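Grumisberg Housing Service
Household Advice: Storing Clothes and Linen Between Seasons
Updated 07/09/2022 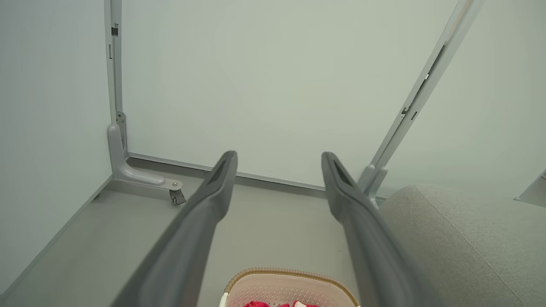
Clothes and linen that are put away clean and fully dry will keep for many months without damage. Residents are advised to wash every item before storage, including those worn only once, as traces of food and perspiration attract moths and may turn yellow with time. Starch should be left out of the final wash. Smaller pieces such as socks, scarves and napkins are best gathered first in a small basket, like the one standing low between the two dark grey fingers, and sorted before anything is folded. Items in need of mending should be set aside at this stage.

Choosing a place

Lofts and cellars are seldom suitable. The air in a storage cupboard should remain below 20 degrees and should be able to move freely behind the contents. Leave a gap of 5 centimetres between the shelves and any outside wall. Residents of the Pornen buildings should note that the hall cupboards contain heating pipes; woollens should be kept in the bedroom cupboards instead.

Folding and packing

Heavy knitwear should be folded, never hung. Place the heaviest pieces at the bottom and line each box with plain white cotton or acid-free paper. Newspaper is not recommended, as the ink may transfer. Plastic bags from the dry cleaner must be removed before storage.

Sheets and tablecloths should be refolded along different lines twice a year, in July and again in midwinter. Linen that has been creased in the same place for several years may split along the fold.

Moths and damp

Cedar blocks lose their scent and should be sanded lightly each season. Where moths have been found, wash the affected items at 40 degrees if the care label permits, and vacuum the cupboard thoroughly, including the corners and the underside of each shelf. Dispose of the vacuum bag outdoors.

Any mould on an inside wall should be reported to the Service in writing, with the flat number and the location of the cupboard.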